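Paid participants wanted: household chores with a hand-held gripper

Flikum is looking for 30 adults to do everyday chores with a hand-held gripper at our Wurkov site. Our question is a simple one: which household jobs can a machine do yet, and which still need a person? At present our robot arm folds a towel well enough. It is much slower with cutlery, and it cannot make a bed.

You will sort laundry, load a dishwasher and wipe tables, using the gripper in place of your own hand. We compare your results with the arm's — same chores, same rooms. A session begins in the office, where a staff member holds up a printed marker card in front of the gripper. The chores come next.

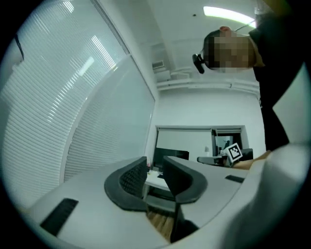
Who can apply

You must be 18 or over and able to stand for an hour at a time. Either hand is fine. Experience with robots is not needed. People who clean, cook or stock shelves for a living are especially welcome.

Time and pay

Each participant attends 5 sessions of two hours, with breaks. Pay is $192 in total, sent after the last session. Parking is free.

How to apply

Write to Kaisu Miettinen at the Flikum study desk by 5 May 2022. Say which hand you use and which chores you do most often at home.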